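Ordenar también es una tarea educativa

Desde hace casi cinco años, el Centro Infantil Lau mantiene en su reglamento interno una disposición que algunas familias consideran menor: al término de cada actividad, los materiales vuelven al recipiente que les corresponde. Quien suscribe sostiene que dicha norma merece conservarse y aplicarse con mayor rigor.

La mesa de juego reúne objetos de tamaño y uso muy distintos. Un vaso sirve para guardar piezas alargadas; una caja abierta admite casi todo, y por ello tiende a convertirse en depósito indiscriminado. Conviene que el adulto resista esa comodidad. El niño que decide dónde va cada cosa ejercita un criterio de clasificación que ninguna ficha impresa le proporciona.
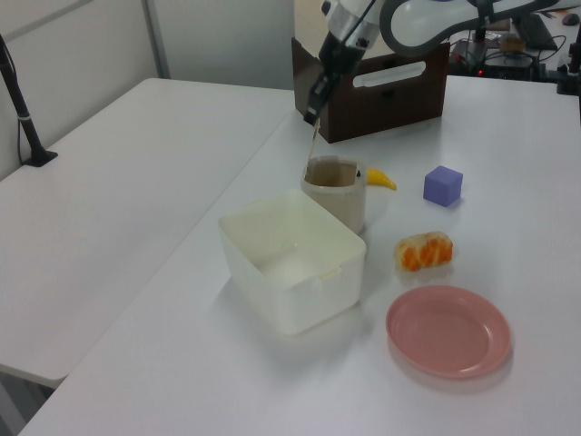 Vaso, recipiente blanco, plato rosa y piezas de juego sobre la mesa.

Se ha objetado, en particular por don Horacio Bustos en la reunión de noviembre, que el tiempo destinado a recoger se resta al juego. La objeción es atendible, pero parte de una separación discutible. Devolver un plátano de juguete al plato o a la caja exige comparar y elegir, operaciones propias del juego mismo.

Procede, en consecuencia, que la dirección fije dos momentos diarios de recogida y que los recipientes permanezcan siempre al alcance de los alumnos.

Damián Medrano
Coordinación pedagógica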